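# Cleaning off old thermal paste and refitting the cooler

Work with the computer shut down and the power cord unplugged. Hold the power button for 8 seconds, then take off the side panel and the CPU cooler. If the cooler won't lift, twist it a little each way first. Don't pull straight up.

Old paste left on the metal lid of the processor has to come off before new paste goes on. Leave the processor in its socket while you wipe.
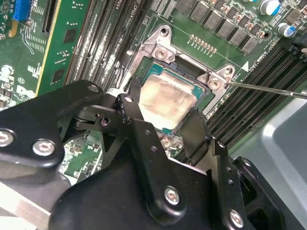

Yuzuki Sugiyama

Patchy, streaked residue like this needs two passes. Wipe the bulk away with a dry lint-free cloth, working from the edges toward the middle. Then dampen a clean part of the cloth with isopropyl alcohol and go over the lid until the cloth comes away clean. Clean the base of the cooler the same way.

Check the screws on the retention frame with a Phillips driver that fits the heads properly. Snug is enough. Keep a hand on the shaft so the tip can't slip onto the board. On a board marked for more than one processor, "CPU0" is printed next to the socket shown.

Lay the tower on its side for all of this, open side up. You can get at the socket from above, and a dropped screw is easier to find. Tuck loose cables away from the socket, and blow dust off the board before you open the new paste.

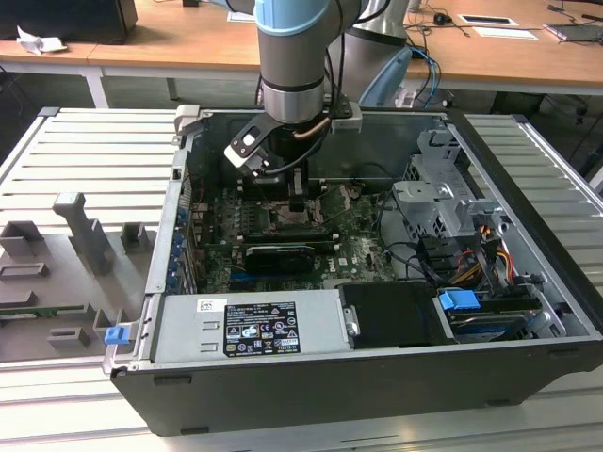
## Putting the cooler back

1. Put a pea-sized dot of paste in the center of the lid.
2. Lower the cooler straight down.
3. Tighten its screws in a cross pattern, 2 turns at a time.
4. Plug the fan back in.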